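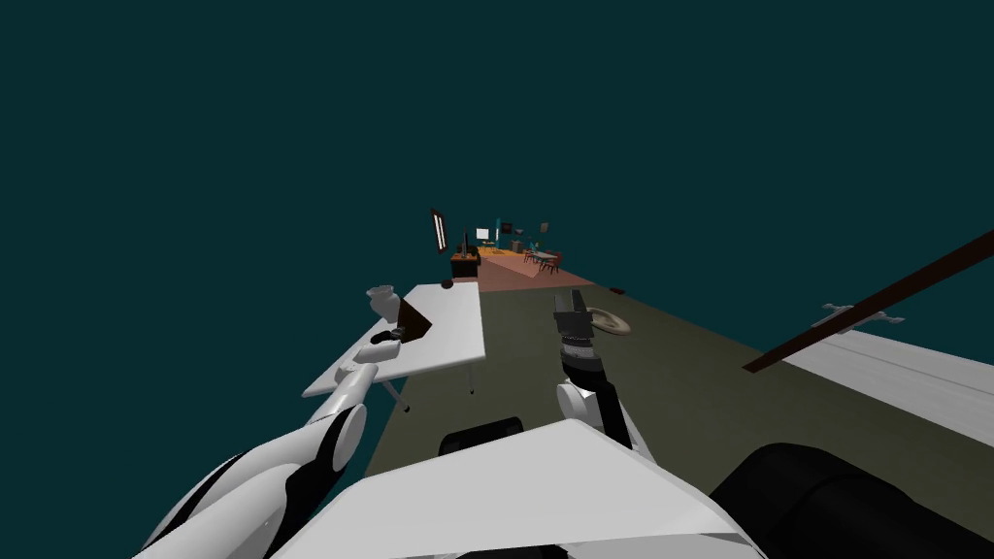

Slide 1. Teleoperation in simulation, operator's view from above the torso.

Notes for Sneha Kandpal, afternoon session. Keep the first part short. Most of the room has seen the Surnis talk.

The task set is called Clallia. An operator drives both arms by remote control, and we log joint positions, gripper commands and the head view. We have 1,586 recorded runs. After review, 1,033 stay in the training set. Say the two numbers slowly and then stop. Someone will ask about the gap, and the answer is on slide 4.

Slide 2. Control mapping. Left controller to left arm, right controller to right arm, no mirroring. The wrist follows the hand one to one. Reach is scaled, so a small motion of the operator gives a larger one at the gripper. New operators overshoot for the first 20 runs and then settle.

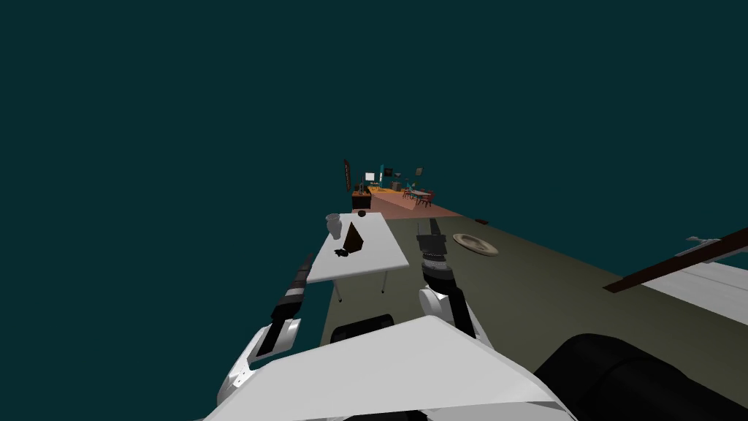

Scaling was set once in October and has stayed fixed. Zacharopoulos asked for a per-operator setting. We tried it and dropped it: the recordings no longer matched each other in speed, and the policy learned the average of two habits.

Slide 3. Idle arm. We tell operators to park the arm they are not using. Many of them forget. A policy trained on those runs copies the drift, so we now flag any run where the idle arm moves during a grasp.

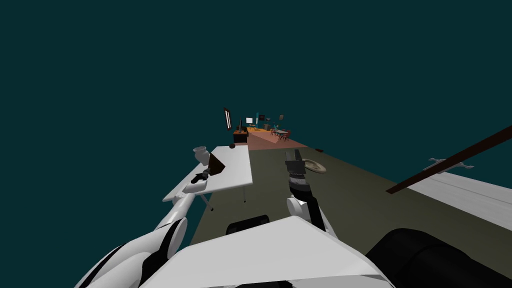

Depth is the main source of operator error. The head view is flat on the operator's screen, and there are few cues for height. With the right gripper open above the floor and a plate lying beyond it, the operator has to judge the distance from relative size alone. A tilted view makes this harder. We tested a drop shadow under the gripper with 29 operators, and missed grasps went down. Do not give a percentage, the analysis is not finished.

Slide 4. Why runs are rejected. Missed grasp with no retry, idle arm motion, dropped log packets. Herberg has the script if anyone wants it.

Leave slide 5 up during questions.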